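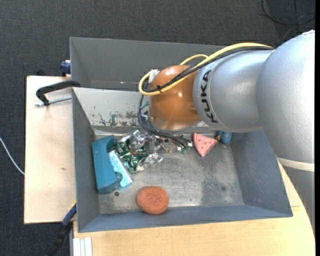 Speaker notes: Lost Property as a Public Service
Draltberg Municipal Library System, staff development session
Presenter: Tsehay Alemayehu, Office of Visitor Services
20 Mar 2021

Opening. Welcome participants and thank the Pridside branch for hosting. State the purpose of the session: to review how found items are received, recorded, held and released at all branches, and to introduce the revised policy.

Slide 2. Why the policy is being revised
The current policy was written when each branch kept its own notebook. Items found at one branch and claimed at another were often missed. In the last reporting year the system recorded 152 items. Of these, 80 were returned to their owners. The remainder were donated, recycled or, in the case of identity documents, sent to the issuing office.
Pause for comments from branch leads. Pridside will probably raise the matter of umbrellas. Refer them to slide 6.

Slide 3. Receiving an item
Any member of staff may accept a found item. The person accepting it completes the intake form before the end of the shift. The form asks for the place, the time, a plain description and the initials of the staff member. Please stress "plain description." Entries such as "bag, nice" have caused difficulty at the desk.
The finder's name is optional. Staff should not press for it.

Slide 4. Small objects
Small objects make up the largest share of what we receive and the smallest share of what we return. Keys, single earrings, toys and caps from pens are seldom reported missing on the same day. Under the revised policy each small object goes into its own numbered envelope. Shared bins will no longer be used for storage at any branch.
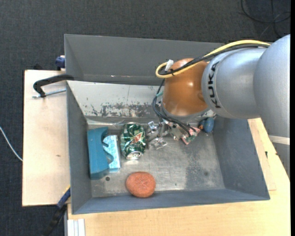
Small blue object with an orange dot, near the right wall of a metal bin.

Ask the room: how would you record this on the form? Take two or three answers. Color, size and markings should come first. A guess at what the object is may follow, and should be written as a guess.

Slide 5. Holding periods
General items: 20 working days.
Food containers and water bottles: 5 working days.
Wallets, phones and documents: locked cabinet, reported to the branch lead the same day.
The Lencho branch has no locked cabinet at present. Until one is installed, its items in this group travel to Pridside with the evening courier.

Slide 6. Releasing an item
The claimant describes the item before it is shown. Staff compare the description with the form, and the claimant signs. For umbrellas, a description of the handle is sufficient.
Where two people claim the same item, it is held and the matter is passed to Rafia Magsi in the central office. Staff are not expected to settle a dispute at the desk.

Slide 7. Timetable
New forms will be sent to branches next week. Old notebooks should be kept until December and then returned to the central office for filing.

Questions. Allow the full time. If asked about items left in the parking lot, explain that these remain with the city, and give out the contact sheet.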